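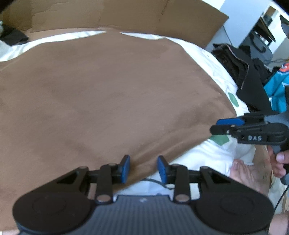
Household linen

Household linen is the general name for the cloth goods kept in a home for everyday use: sheets, pillowcases, towels, tablecloths, napkins and the many smaller cloths that end up in kitchen drawers. The name comes from flax linen, which was for centuries the usual stuff of such things in much of Europe, and it has stuck fast even though most of what we now call linen is cotton, or cotton mixed with polyester. A shop may quite happily sell you "bed linen" with not a thread of flax in it, and few customers would think to complain.

History

Flax is one of the oldest fibres people have spun, and linen cloth was woven in ancient Egypt in weights ranging from coarse wrapping to a stuff so fine it could be seen through. In later Europe a good store of linen was a kind of savings. It was bought or woven slowly, marked with initials in cross stitch, and handed down, so that a single sheet might serve three generations – turned sides to middle when the centre wore thin, then cut down for pillowcases, and at last torn up for dusters.

The town of Cunilholm is fondly remembered by collectors for its striped towelling, woven on narrow looms by the Cherkaoui mill. Radwa Kamel, in her history of the mill, lists 70 border patterns, of which 13 survive only as scraps pasted into an order book. The mill's yearly open day, first held on 16th June, drew 200 visitors and ended with a sale of seconds that was still talked about long afterwards.

Weaves and finishes

Plain weave, in which each thread passes over one and under the next, gives a crisp, hard-wearing cloth and is used for most sheets. Twill has a slanting rib and hangs more softly. Damask, much loved for tablecloths, shows its pattern by the play of light on two different weaves, and so needs no colour at all. Towels are usually terry, with loops left standing to drink up water, though honeycomb weaves have their loyal friends too.

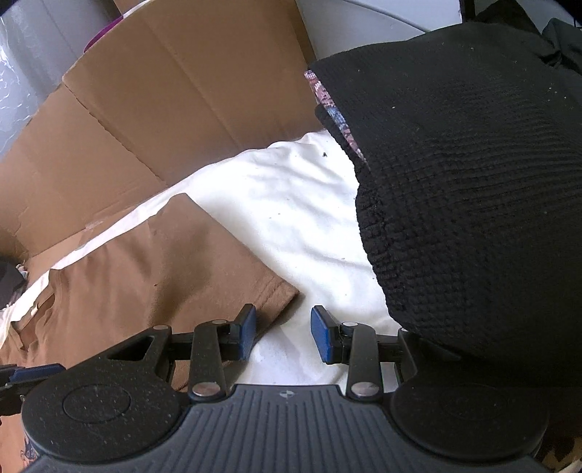 Washing and care

White cottons and linens will generally stand a hot wash, while coloured pieces keep their looks longer in a cooler one. Flax is best ironed slightly damp. Before modern powders, linen was often laid out on grass to whiten in the sun, a habit that lingers here and there in the country.

Storage

Linen likes a dry, airy cupboard. Many households put fresh pieces at the bottom of the pile and take from the top, so that the wear is shared out evenly. Lavender bags are traditional – pleasant, certainly, though a clean shelf does more against moths.

See also

Damask
Flax
Terry cloth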